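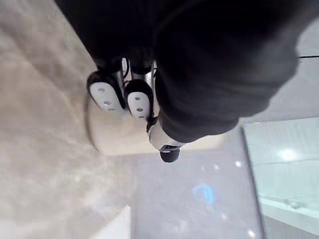

Fouzia Sethi wants to talk about floors. I came to ask about the new Hayat showroom, the one she's been fitting out with Kyung-hwa Song since March, and I had a page of questions on rents and suppliers, and she waved that off before my coat was on. Floor first. Always the floor. The beige with the marble-like mottling, light patches and darker patches, soft at the edges, was her pick and she fought for it. "Everybody wanted plain gray," she says. "We've got gray too, fine, there's gray. But you walk in on the beige. It hides the day. Dust, shoes, whatever. Gray tells on you."

She's fast, Sethi. Talks while walking, stops talking when she sits, so we mostly walked.

Hayat sells small furniture. Low tables, padded blocks you can sit on or put a tray on, side pieces, a few shelves. Eighteen lines at the moment. The old place was 844 square feet over a dry cleaner and the stock was stacked to the window. The new one is 1,649. Double, near enough, she says, and it still feels tight by Saturday afternoon.

Why low pieces? "Because people here have small rooms and big families. You want something you can shove to the wall with your foot." She shows me, with her foot. It goes.

Song does the layout. Quieter, keeps a tape measure in his back pocket and a pencil he keeps losing. He came over from Holtano, where he did window displays for six years, and he is still thinking in windows. Glass is his thing. Sethi says he'd put glass on everything if she let him.

"It's the light," Song says. "A cream piece next to a cream wall, you lose it. Put a pane near it, a bit of green in the pane, now the cream looks warm." Does it cost more? "Yes." How much more? He looks at Sethi. Sethi says $1,557, delivered, and that she has not forgiven him.

They laugh about it. I think they laugh about it.

The corners are a whole seperate conversation. Every pale piece they stock has to have a rounded edge, that's a rule, it's written down. Sethi has two boys and a scar on one of them. "Sharp corner at knee height in a shop with kids running around? No. Celter sent us a sample with an edge like a ruler. I sent it back same day." Celter has since sent another. Softer. She's thinking about it.

And the color, the cream. Doesn't it get filthy?

"It gets filthy," says Song.

"It does not get filthy," says Sethi. "It gets used. You wipe it."

With what? A damp cloth, she says, nothing out of a spray bottle, sprays leave a ring. Song tried a cleaner from Urix on the old display pieces and one went yellow down the side. It's now in the back with the kettle on it. He brings this up himself so I guess the wound has healed.

We get to how they set up a room. I'd assumed some sort of plan, on a computer. There is a plan, Song says, but the plan is for ordering. The real arranging is done on foot, first thing, lights on, before anyone is in. He puts the lowest piece down and builds out from it. White things never touch cream things. If they touch, the white looks blue and the cream looks dirty, and both go unsold. Leave a hand's width. Leave floor showing between, plenty of it, people need to see where their feet will go.

"He moves things at seven, I move them back at nine," Sethi says. And who wins? "Whoever's here last."

Lights are the next job. Bright little spots bouncing off the glass and off the floor bother her more than they bother him. She wants them turned to the walls. He says a bit of shine makes people slow down. They have been having this one for weeks, clearly, they do it without looking at each other.

I ask what she'd tell someone opening a place like this. Long pause, for her. "Buy less stock. Spend it on the floor." Then, "And measure your door. We didn't measure the door." The biggest shelf came in on its side, in pieces, with the hinges of the door off and it raining.

Song adds that he did measure the door. He measured it in centimeters and wrote it down as inches.

Phone rings, she takes it, it's a delivery and they're at the wrong entrance. Song's already gone to find them. I let myself out past the padded blocks, and yes I sat on one for a minute, it was comfortable, firmer then it looks. The showroom opens at ten, closed Mondays, parking is round the back and there's not much of it.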